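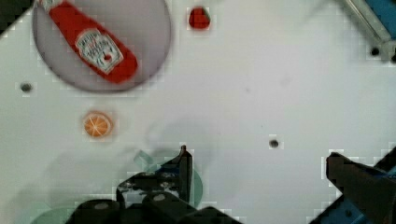 Fórum Drerier > Manipulação > Percepção e planejamento

Tópico: Planejador recusa a garrafa deitada no prato

ruido_branco
Pessoal, terceiro dia nisso. Câmera no punho, garrafa de ketchup deitada em diagonal sobre o prato. A segmentação junta prato e garrafa numa coisa só, e o Gatgate me devolve com toda a solenidade uma pega na borda do prato. A fatia de laranja de brinquedo ele acha com confiança 70. Parabéns a ela. Mexi no limiar de profundidade até 3 mm e só ganhei buracos na máscara.

tcp_torto
Prato claro em mesa branca, a profundidade deve estar chutando. Segmenta por cor primeiro. Garrafa vermelha é presente de Natal.

ruido_branco
Tentei. O brinquedinho vermelho ao lado do prato entrou na mesma máscara. Meu centroide agora fica no ar, entre os dois, e o braço vai lá com muita convicção.

Hưng Khúc
Componentes conexos depois do filtro de cor, fica com o maior. E mascara o próprio gripper, que aparece na imagem e entra na nuvem como obstáculo. Perdi mais de 40 planos assim antes de olhar a nuvem crua.

tcp_torto
Discordo do maior componente. Funciona até alguém pôr um tomate na mesa. Treina um detector decente e pronto.

Hưng Khúc
Treinar rede para achar ketchup. Que época.

barros_fan
No fork do Barros tem um script de máscara do gripper, issue 373. A documentação é um comentário que diz "ajustar depois". Confere também a calibração mão-olho, a minha andou sozinha em junho.

ruido_branco
Máscara do gripper aplicada, componentes conexos também. O planejador agora propõe pegar a garrafa pelo meio, em cima do rótulo, com o punho girado do lado errado. Considero progresso. Alguém sabe onde se penaliza a rotação do punho?

tcp_torto
No arquivo de custos, peso da junta 6. Vem zerado de fábrica.

ruido_branco
Claro que vem. Rodo de novo na quinta e posto o log.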